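Week 6 handout: Who counts as a voter? Registration rules and what they claim to do
Instructor: Kavitha Palaniappan

Start with the claim you will hear most often: that registration deadlines protect the count. Maybe they do. Your job this week is to ask what evidence would show it, and to notice how seldom anyone who makes the claim offers any.

The deadline came into American law in the late 1800s, along with personal registration in the cities. Supporters said it would stop men from voting twice. It also made it harder for immigrants and mill hands to vote, and some supporters said so out loud. I don't think motive settles whether a rule is good today. I do think it should make you slow to accept the official reason on its own.

The other side deserves the same treatment. Reformers promised that making registration easier would bring in crowds of new voters. After the 1993 motor voter law, the rolls grew. Turnout mostly didn't follow. If you came into this class sure that paperwork is the only thing keeping people home, reread the Calimlim chapter before section.
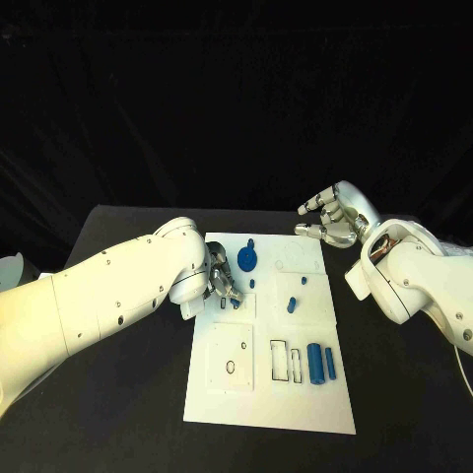

Now the matter of list cleaning. States match names and birth dates against other lists, and a match sounds solid until you work one out. Take a list of 100 people with common last names and ask how many would share a full name with someone in the next county. Then ask who gets the letter, who opens it, and who is taken off for not answering. Espiritu calls this "routine upkeep." I'd like to know routine for whom — he never says.

Terms to know: purge, provisional ballot, same-day registration, list matching, inactive status.

For section: bring one page on a rule in your home state. Give the stated purpose, the evidence for it, and what would change your mind. Papers that only restate a party's talking points, either party's, will get 40 out of 100. Rodel Tan will collect them at the start of the hour. Late pages lose points, and yes, I see the irony of a deadline.

Related handouts
Week 4: Literacy tests and the poll tax
Week 5: The secret ballot and its critics
Week 7: Drawing district lines
Reading guide: Policarpio on felony voting bans
Paper topics for February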